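Home | Premises | Fire Safety | Housekeeping | Forms | Contact
Search this site Go

Posted 3/13/23 by the Premises Office, Ternano House

Annual Entrance and Corridor Inspection: Completed Checklist with Comments

Ternano House, ground and first floors. Inspected under the Rillel premises scheme. Items are marked Satisfactory, Attention or Fail. Comments are given where the inspecting officer considered them useful to the occupying departments. Items marked Fail must be put right before the follow-up visit in July.

Section A. Entrance and lobby

A1. Main doors open fully and close without slamming. Satisfactory.
Comment: The closer on the left-hand leaf was adjusted during the visit.

A2. Entrance matting flat, secure and free of curled edges. Fail.
Comment: The mat nearest the inner door has lifted at one corner. It has been taped before and the tape has worn through. Further taping will not be accepted. The mat is to be replaced with one that fits the well.

A3. Wet floor signs available and stored within reach. Attention.
Comment: The signs are kept in the first-floor cupboard. At least one is to be kept at the reception desk during opening hours.

A4. Lighting adequate at floor level. Satisfactory.

Section B. Corridors and escape routes

B1. Clear width maintained along the full length of each corridor. Attention.
Comment: The minimum clear width set for this building is 800 mm. The first-floor corridor met this at every point except outside Room 117, where two filing cabinets awaiting collection had been left against the wall. The department was asked to move them and agreed to do so the same day.

B2. Fire doors unobstructed and not wedged. Fail.
Comment: The door at the foot of the rear stairs was held open with a folded newspaper. This was also recorded last year. Staff who find the door heavy should report it to the Premises Office, and a hold-open device linked to the alarm can be considered.

B3. Exit signs lit and visible. Satisfactory.

B4. Extinguishers in place, with seals and service labels intact. Satisfactory.
Comment: The extinguisher by the kitchen was partly hidden by a coat. A hook has been provided further along.

Section C. Stairs

C1. Handrails firm on both sides. Satisfactory.

C2. Nosings secure and of contrasting colour. Attention.
Comment: Two nosings on the upper flight are loose at the ends. Baran, who hold the repair contract, have been notified.

C3. No items stored beneath the stairs. Fail.
Comment: Cardboard, a broken fan and several tins of paint were found. Paint must be kept in the locked external store.

Section D. Footwear, plants and small items

D1. Indoor footwear kept off the floor in walking areas. Satisfactory.
Comment: Departments that ask staff to change their shoes must provide a shelf or rack. Footwear should not be left in doorways or on stairs.

D2. Potted plants placed clear of walking routes and electrical sockets. Satisfactory.
Comment: Plants standing on window sills above head height should be brought down to a table or low shelf.

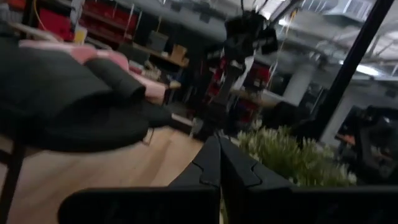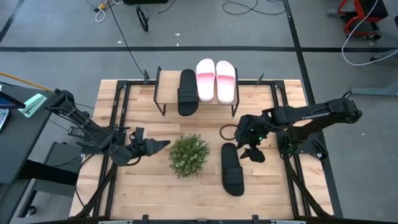
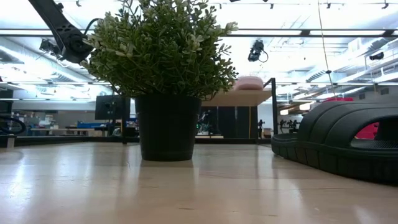

D3. Trailing leads covered or re-routed. Attention.
Comment: A lead crosses the gap between the photocopier and the wall in the post room. A cover strip, 400 mm long, would be sufficient.

D4. Waste bins emptied and not overfilled. Satisfactory.

Section E. Records

E1. Accident book available and pages stored confidentially. Attention.
Comment: Completed pages had been left in the book. They are to be removed and filed on the day of entry.

E2. Fire drill log up to date. Satisfactory.

E3. Cleaning schedule displayed. Fail.
Comment: The schedule on the notice board is the one issued by the previous contractor. Pretell took over the cleaning contract last year and their schedule should be displayed in its place.

Departments are asked to return the action sheet to the Premises Office once each item has been dealt with. Queries on the wording of any comment should be made in writing, quoting the item number.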